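Grunier releases Prodov 3, software that admits when it has lost the sleeve

7/4/22 — Grunier today released version 3 of Prodov, its planning and perception software for machines that handle cloth. The new version plans a grasp, checks it against the last few seconds of video and, if the two disagree, says so. Earlier versions preferred to carry on with great confidence.

Prodov 3 learns from demonstrations made by people using hand-held grippers. The release was trained on about 3000 of them, covering shirts, towels and one fitted sheet that the team would like to forget. A new timeline tool, Abera, lets users trim a demonstration, mark where a grip starts and replay the planned path before any motor turns.

"Cloth has no respect for geometry," said Cor Groen, head of software at Grunier. "We used to spend weeks tuning the planner for one jumper. Now we show it the jumper."

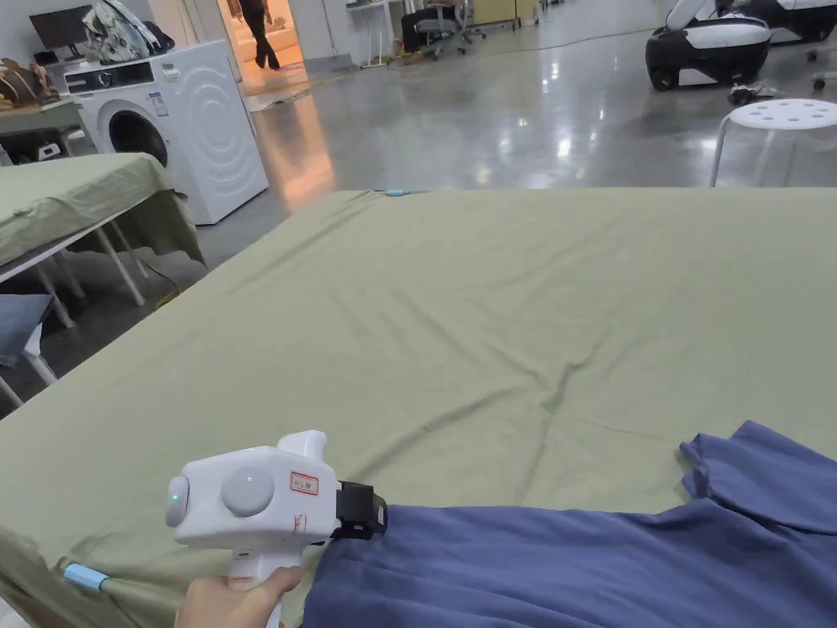 The update also closes 117 reported bugs, 17 of them in the same file. Groen has asked that its author be left in peace, being its author.

Existing customers can install Prodov 3 from their account page at no extra cost. Support for the older Skondach file format ends in August, and a converter is included for anyone still attached to it.

Press contact: Grunier press desk, extension 179.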